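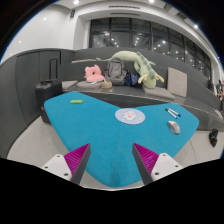

Darcy Vachon wandte bei der Besprechung der ersten Ergebnisse ein, ein Torhüterwechsel vor dem Siebenmeter sei gar keine taktische Entscheidung, sondern eine Gewohnheit der Bank, und man dürfe ihn deshalb nicht wie eine Auszeit auswerten. Dieser Einwand hat die weitere Arbeit stark beeinflusst. Wir haben die Wechsel danach in zwei Gruppen geteilt: angekündigte Wechsel, welche der Trainer schon vor dem Spiel mit beiden Torhütern vereinbart hatte, und spontane Wechsel, welche erst nach dem Pfiff entschieden wurden.

## 4.2 Wechsel des Torhüters vor dem Strafwurf

Ausgewertet wurden rund 600 Siebenmeter aus 3 Spielzeiten. Die Würfe stammen aus den Heimspielen der Vereine Fisier, Gastov und Orlandini. Der Verein Bekero hat seine Spielberichte ebenfalls zur Verfügung gestellt, jedoch fehlt in diesen Berichten meistens der Name des eingewechselten Torhüters. Wir haben sie daher nur für die Beschreibung der Spielstände verwendet und nicht für den Vergleich der Haltequote.

Als gehalten gilt ein Wurf, wenn der Torhüter den Ball berührt und kein Tor entsteht. Würfe an den Pfosten oder neben das Tor werden gesondert geführt. In der Literatur zum Handball werden diese beiden Fälle oft zusammengefasst, was uns nicht günstig erscheint, weil ein Fehlwurf auch ohne eine Leistung des Torhüters zustande kommt. Es ist allerdings möglich, dass der Schütze durch den neuen Torhüter verunsichert wird und gerade aus diesem Grund neben das Tor wirft. Mit den vorhandenen Daten lässt sich diese Frage nicht beantworten. 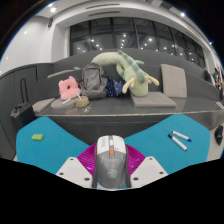 *Abbildung 3. Grüner Radiergummi auf einer petrolfarbenen Fläche.*

Bei den angekündigten Wechseln lag die Haltequote etwas höher als bei den Würfen ohne Wechsel. Bei den spontanen Wechseln haben wir keinen Unterschied gefunden. Der Vorteil der ersten Gruppe wird jedoch kleiner, sobald man den Spielstand berücksichtigt. Die Trainer von Fisier und Gastov wechselten nämlich bevorzugt bei eigener Führung, und in dieser Lage wurden auch ohne Wechsel mehr Würfe gehalten. Bei Orlandini wurde dagegen vor fast jedem Siebenmeter gewechselt, sodass hier der Vergleich innerhalb des Vereins kaum möglich ist.

Ein weiterer Punkt betrifft die Erfahrung der Torhüter. Von den 25 Torhütern in der Stichprobe waren mehrere jahrelang als Spezialisten für Strafwürfe eingesetzt und standen sonst selten auf dem Feld. Diese Spieler kennen die Schützen der Liga gut und führen zum Teil eigene Notizen über bevorzugte Ecken. Brayden Marchand hat in seiner früheren Befragung gezeigt, dass solche Notizen vor allem in der Rückrunde benutzt werden, wenn man den Gegner bereits einmal gesehen hat. Unsere Zahlen widersprechen dem nicht: Im November, also früh in der Spielzeit, war der Nutzen des Wechsels am kleinsten.

Der Einfluss des Publikums wurde nur am Rande geprüft. Die Halle von Gastov fasst 2000 Personen und ist bei Derbys ausverkauft, während die anderen Hallen deutlich kleiner sind. In den ausverkauften Spielen dauerte es vom Pfiff bis zur Ausführung länger, vermutlich auch deshalb, weil der Weg von der Bank zum Tor dort weiter ist. Ob diese Verzögerung dem Torhüter oder dem Schützen nützt, bleibt offen.

Zur Zuverlässigkeit ist zu sagen, dass die Einteilung in angekündigte und spontane Wechsel auf den Angaben der Trainer beruht. Diese Angaben wurden nach Ende der Spielzeit erhoben, und eine nachträgliche Umdeutung kann nicht ausgeschlossen werden. Die strittigen Fälle sind in der Auswertung nicht enthalten.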